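Journal Issues Articles Authors Search Contact

Articles > Shared spaces > Everyday objects at work > Section 4

4. Stacks, sleeves and the refreshment table

4.1 Why cups

Cups came up more than we planned for. The interview guide had one question on them, near the end, and it was meant as a warm-up for the longer block on washing up. People wouldn't leave it. Of the 112 interviews, 50 contain a passage on disposable cups longer than our passage on kettles, and kettles were supposed to be the main topic. So this section is longer than the one announced in the introduction.

By "cup" we mean the single-wall paper cup without handle, sold in sleeves, used once or (as we'll see) not once. Double-wall cups and cups with printed names are left to Section 5. Glass and china were covered in Section 3 and aren't repeated.

Three sites. Petholm, an office building with a shared refreshment table on each floor. Boiko, a training centre, courses of one or two days, table put out fresh every morning. Stanotum, a mixed building, some offices and some workrooms, where there is no fixed table at all and cups turn up wherever there is a flat surface. Purchase records were available for Petholm and Boiko only. Stanotum buys from a local shop and keeps no recods worth the name.

4.2 What the purchase records can and can't say

Petholm bought 3,726 cups over the study period, Boiko 1,897. Tempting to read the larger figure as heavier use. We don't. Petholm ordered ahead in November and a good part of that order was still in the cupboard on the second floor when fieldwork closed. Boiko orders per course and runs close to empty. Bought is not the same as put out, and put out is not the same as drunk from. Sleeves get opened and then moved. Cups get used for pens, screws, a bit of water for a plant, paint at one point.

An earlier draft of this section tried to get from purchase to use by subtracting what was left in cupboards. Dropped. Cupboards were inspected on different days by different people and the part-used sleeves were treated differently each time. A proper stock-take would be needed and we'd want it done by one person with one form.

4.3 Rim up or rim down

The main split in the interviews. How does a stack of cups stand on a table?

Rim up: cups stand the way they will be used, the top one open. You take the top one by the rim or by the inside. Rim down: the stack is turned over, bases on top, and you lift the top cup off by its base or sides. Almost everyone had a view and most thought their own way was what everybody did.

Reasons given for rim down were mostly to do with dust. An open top cup on a table near a door collects whatever is going. Several people at Boiko throw the top cup away if the stack has been left rim up over night, and then take the second, which they consider clean. One course tutor did this while telling us she never wasted anything. There was also a smaller set of answers on steadiness: the wide end goes on the table, the stack stands better. That one was said with a lot of confidence, often with hands.

Reasons for rim up were about speed. Cup comes off ready to fill. With a queue behind you, turning a cup over is one more thing, and if you have a saucer or a folder in the other hand it's awkward. Also a habit carried over from machines which drop the cup the right way up.

A third group, fewer, leave the cups lying down in the plastic sleeve with one end torn open. At Petholm this is the normal state on two floors. Complaints about it were bitter. The sleeve rolls, the end cup gets squashed, people reach in and touch several to get one.

Rigoberto Sandoval, who ran the Boiko table for most of the study period, was the only respondent to describe changing his mind. He began rim up, as he'd been shown. Changed after finding a wasp. "After that, upside down, always, and I don't care if they have to turn it." He also stopped putting the whole sleeve out in one go. A tall stack looks generous, he said, but people take two from it without noticing, one inside the other, and then put the second back warm. We took up the double-cup business at the other sites and it was recognised at once.

4.4 Height

Related but not the same question. A whole sleeve stood on end makes a tall thin thing on a table, and respondents differ on whether that is fine or asking for trouble. No site had a rule. What they had was practice, and practice followed the table.

At Petholm the refreshment tables are narrow and stand against a wall, so a tall stack can be pushed to the back. People leave it tall. At Boiko the table is free-standing and reached from both long sides; stacks are split in two or three by mid-morning, whoever does it, without anyone being asked to. At Stanotum the cups are often the only thing on the table and there is nothing to lean them against or stand them beside.

Falls were mentioned often and seen seldom. In all our hours at the tables we noted very few, and in most of those the stack was knocked by a sleeve or bag strap going past and not by someone taking a cup. Stuck cups seem to be the real nuisance. New cups nest tightly, the top one doesn't want to come, and the person holds the stack with one hand and pulls with the other. Two hands for a job thought of as a one-hand job. With rim down the hold is low on the stack, at the ridges, and the pull is at the smooth part near the base of the top cup. With rim up it's the other way about. Respondents who said "the cups are rubbish, they stick" nearly always went on to show us the movement in the air.

A twist was recommended by some, a squeeze by others. We make no recomendation.

4.5 Where on the table

The position of the stack was noted at each visit on a simple plan of the tabletop. Edges, corners, middle. For the office tables the cups end up at the end nearest the door, with the flasks further in, which respondents explained as the order of doing: cup first, then drink. Nobody claimed to have arranged it.

On tables that aren't refreshment tables, the middle wins. This holds for Stanotum in particular, where a table may be a desk in the morning and bare by the afternoon. Several tables there have a cable hole through the top, and opinion was divided on whether a cup should be kept clear of it. One respondent had lost a teaspoon down one. A stack placed in the middle is out of reach of passing elbows but also further to lean for, so it tends to drift towards whoever uses it most. Figure 4 shows a stack set rim down near the middle of a light wooden top, with the hole close by on its right.

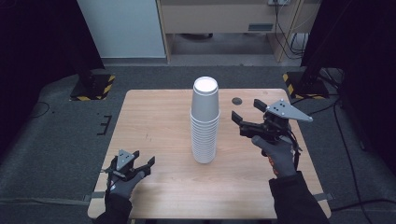 Vol. 6, No. 2, p. 47

Figure 4. Paper cups nested rim down on a wooden table, closed bases uppermost. The stacked rims show as bands on the lower half.

Note the two zones on the stack in Figure 4, the ridged part below and the smooth wall of the upper cup. This is what respondents were on about when they spoke of "the grippy bit" and "the slidy bit" (4.4). The terms came up at all three sites. Also the flat white circle on top. A few people use that surface: lid tubs, sugar sachets, in one case a phone. Ostasitz (the pilot building, not otherwise reported) had a hand-lettered card laid on the top base asking for one cup each. It had to be put back every time a cup was taken and lasted a morning.

4.6 Floors, briefly

Came up enough to mention. Carpet under a table changes how people behave with the cups on top of it. On hard floor a dropped cup is picked up and, by a good number of people, put back. On carpet it's binned. Asked why, respondents said carpet is dirtier, though the same people had just told us that the carpet was cleaned more often. Spills the reverse: on hard floor wiped, on carpet stepped round. We didn't follow this up and someone should.

4.7 Reuse

"Disposable" did not hold very well. Keeping a paper cup through a morning was common at Petholm and near universal among Boiko course-goers, who write initials on the side. Beyond lunch it drops away. The seam goes soft, or the rim does, and people talk about the taste. A kept cup is never returned to the stack, this was the one thing on which every respondent who raised it agreed, and the idea was met with real disgust. Yet an unused cup that has been handled, turned over, carried to a desk and brought back goes on the stack without a thought. The line is drawn at liquid, not at touch. Sandoval again: "If it's had tea in it it's yours for life."

At Stanotum the used cups are sometimes nested too, on the windowsill, waiting for the bin. These stacks are always rim up. We saw no exception. Confusion between the two kinds of stack would seem likely but only one person reported it, and she thought the real cause was that she hadn't got her glasses on.

4.8 Limits of this part

Observation was in working hours only. Evening use at Boiko is missing altogether. Plans of the tabletops were drawn by hand and the scale varies. The interview question changed wording slightly part way through ("how do you stack" became "how do they stand"), and the earlier wording got more answers about storage cupboards, which we've tried to keep out of 4.3 but some will have crept in. Cup sizes weren't recorded at the start. The Petholm cups changed supplier during fieldwork, and complaints of sticking go up after that, but we can't separate the new cups from the weather, the cupboard, or people having been asked about it.

Lids are dealt with in Section 5, along with double-wall cups and the stirrers.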